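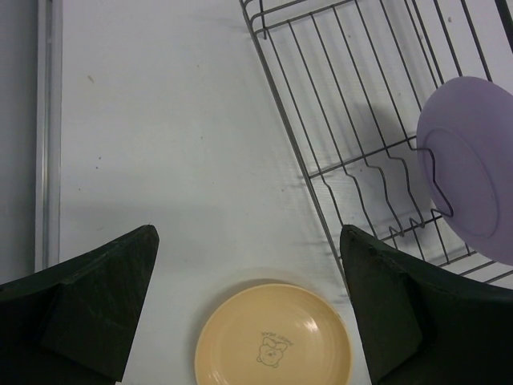 Wrist view with the fingers open over the plate.

Home | Set-up | Tasks | Service | Contact

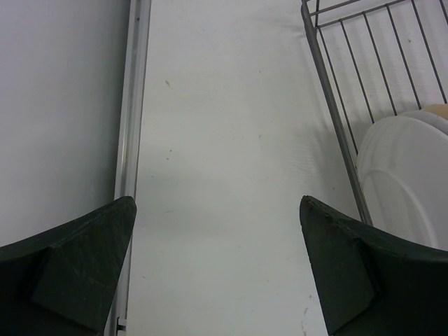 Dagmar Urban
Technical Writer, Grarkon

5. Teaching the plate task

This section covers plates and a wire dish rack with the Soveo gripper. Finish the wrist camera check in section 4 before you start.

1. Set the rack on the right side of the work area, at a slant to the rail. Keep it out of the path of the arm.
2. Lay one plate flat on the table. A printed plate works as well as a plain one.
3. Open the fingers fully and bring the wrist over the table. Both fingertips must show in the wrist view.
4. Jog until the plate is centered between the tips, then press Save Start.
5. Move to the rack and line up with a free slot. Press Save End.
6. Run the task at low speed three times before you raise the speed setting.

Note: Shadows from the rack wires can fall on a white table. If the plate outline jumps on the screen, move the lamp and repeat step 4.

Note: Light scratches on the finger faces do not affect grip. Replace a finger if it is cracked or bent.

CAUTION: Keep hands away from the rack while the arm is powered. Press Stop before you add or remove plates by hand.

Plates already standing in the rack can stay there during teaching. Enter their slots as Taken on the Rack page, or the arm will try to use them.

Revised December 2025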